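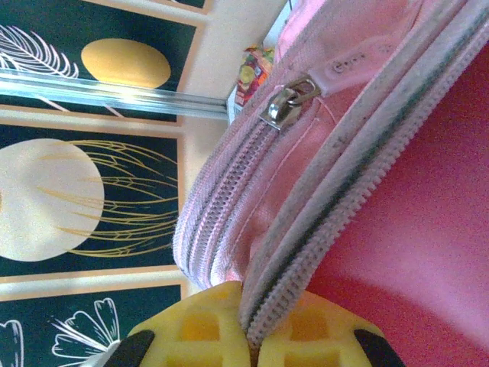

Visit to the Pritow zip works, February

Coil zips

Pritow makes coil zips for bags, pencil cases and light clothing. Marin Vasić took our group through the coiling room first. Polyester monofilament is wound round a mandrel, heat set, and stitched to woven tape on a line known on site as Lindsay. The continuous chain leaves in lengths of 200 m and is cut later to order. A pink pouch with pink coil teeth and a silver metal pull is typical of the small goods end of the trade.

Dyeing

Tape and coil are dyed together under pressure. The two take up colour at different rates, so the teeth can come out a shade away from the tape. Pale shades are the hardest to match and also show soiling first, particularly on the tape beside the teeth. Shade 877 was in the vessel during our visit. Samples are checked under two lamps before release.

Sliders

Sliders are bought in from Ferkel as die castings and plated elsewhere. Fitting is done on the Jasta machine, which opens the chain, threads the slider and closes the top stops. Rejects are mostly bent pulls. We were not shown the plating records.

Testing

The cycle rig opens and closes each sample under side load. Crosswise strength is measured separately on a short piece of chain. Tour length was roughly 2 hours, including the canteen.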